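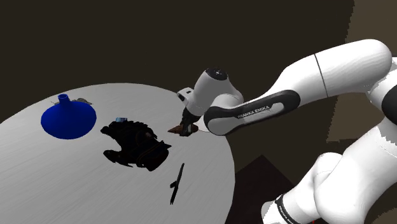 25 May 2025

Sunday, so I had the whole cell to myself and a radio, which is my idea of a good day. I know, I know, I said I wouldn't work weekends any more after November. But it's only the simulated side of the Undwood cell that wanted doing and I could do most of that from the spare room in my slippers, then pop in after lunch for the real arm.

So, the grasping. All last week the arm kept closing its fingers a shade too high on the long thin things. Round stuff, lovely. Anything lying flat and knobbly and it would pinch the top, lift, and drop it. I'd been blaming the grip force and fiddling with that for days, and I'd have carried on fiddling if I hadn't sat down this morning and stepped through the simulated run one tick at a time with a mug of tea. I parked the arm over the brown lumpy thing near the right-hand side of the round table, fingers down over the middle of it, and then I just read off the heights. The tips sit just past it there, where I want them. Then I looked up what the real one had been told to do for the same pose and it was 7 millimetres out. Seven! That isn't grip force, that's somebody (me) having measured the fingers wrong when the new pads went on.

The new pads are the Ganeck ones, a bit thicker than the old ones and a bit shorter. I remember changing the thickness in the settings and being very pleased with myself. The length I clearly never touched. It's in a different file, naturally, two folders down, and the file is called tool_old_new. I have renamed it. I would like that noted somewhere so I'm noting it here.

The other thing I wanted from the simulated table was to see how the arm copes with clutter. I'd left the blue vase over on the far left and the big black lump in the middle, and the slim black thing lying between that and the gripper. The black lump is a pain. Its shape in the model is all lobes and sticky-out bits, and the collision check takes an age over it, so I swapped in a simpler hull for the checking only and left the look of it alone. Planning went from unbearable to merely slow. I ran 191 starts with the simple hull and 18 of them still failed, nearly all because the planner wanted to fold the elbow back on itself. I've tightened the range on that joint a touch. Will run the lot again overnight and see.

Had beans on toast. Went in at two.

Clarbridge is very peaceful on a Sunday, you can hear the compressor ticking from the bike rack. Proper routine first: stop button in, brakes on, power off at the wall, key in my pocket. Then off with the pads. One of them had a flap of rubber coming away at the bottom corner, hardly anything, but I had a spare pair in the drawer so on they went. I cleaned the old glue off the fingers with the purple stuff and a wooden scraper (NOT the metal one, I've learned that lesson already, there's a scratch on the left finger to prove it). Screws back in with a dab of threadlock, nipped up evenly, left them alone while I did the rest.

The rest being: wiped the arm down link by link, followed the cable from the hand to the base looking for rub marks, checked the bolts on the base plate. The cable clip by the elbow had slid down again. I keep meaning to order the wider clips from Stankevičius and I keep forgetting, so it's got another wrap of tape for now. Must order clips. Must order clips!

Then measured the fingers again, three times, with the good calipers, and wrote the number on the whiteboard as well as in the newly named file. Powered up, let it warm through, ran it to the touch-off block. It came down and kissed the paper on the first go, so lightly I could still slide the sheet out. I did a little dance. Then I ran the flat knobbly pick at slow speed a few times with my hand on the stop, and it held every one, and after that I got greedy and put the speed up and it flung one on the floor. Slow it is, until I've looked at the acceleration on the lift.

The counter on the cell says 993 hours, so the big service is nearly on us and I haven't booked the morning out. I'd like to do the joint checks and the backup on the same day and get it over with.

Home by five, back hurting from crouching under the base. Overnight run is going, fan whirring away next door. Bath, then bed. Clips.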